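How do you keep wrapped sweets for guests on the table without a mess?

Posted in January by Junpei Kuroda | 2 min read | 6 comments

We receive many visitors at the start of the year, and my wife likes that sweets are always on the table. They are all wrapped one by one, some twisted, some in flat packets. I tried a glass bowl from Tamura, but the small ones sink to the bottom and the guests must dig with the fingers. It also leaves a ring on our tablecloth. I do not want to spend more than 1,000 yen. Which kind of dish do you use? And do you sort the sweets or mix them?

Huto
Just buy a tin with a lid. Mine did cost almost 2,000 but it is many years old now and still good. Kids can not open it, which is good also.

3 people found this helpful

Poul Bach
I would not take a tin, because the guests are too polite to open a lid. I had the same trouble as you with a deep bowl. The thing you need is low sides, so all the sweets lie in one layer and a person can choose with the eyes before the hand comes. A tray of 40 centimeters is too big for a normal table, it looks half empty after the first coffee. Take something smaller and fill it again from the cupboard.

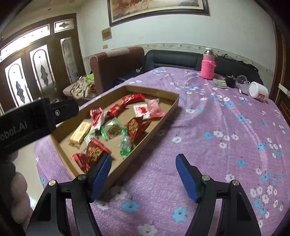 About the cost, I think you can spend nothing. The lower part of a cardboard box is enough if it is clean and the sides are shallow. Plain brown cardboard looks quite nice on a purple cloth with flowers, and the shiny red wrappers and the gold-yellow packet show well against it. I would mix them and not sort. Put the large dark-red packets near the walls of the box and the clear ones with green ends more to the middle, then the small sweets do not hide under the big ones. For your ring on the tablecloth, cardboard is also kind, only do not set it down where somebody has spilled tea. When it becomes soft in the corners, change it for a new one.

Please write if you find a good size. I still look for one with a bit higher sides for the nuts.

5 people found this helpful

Share (2)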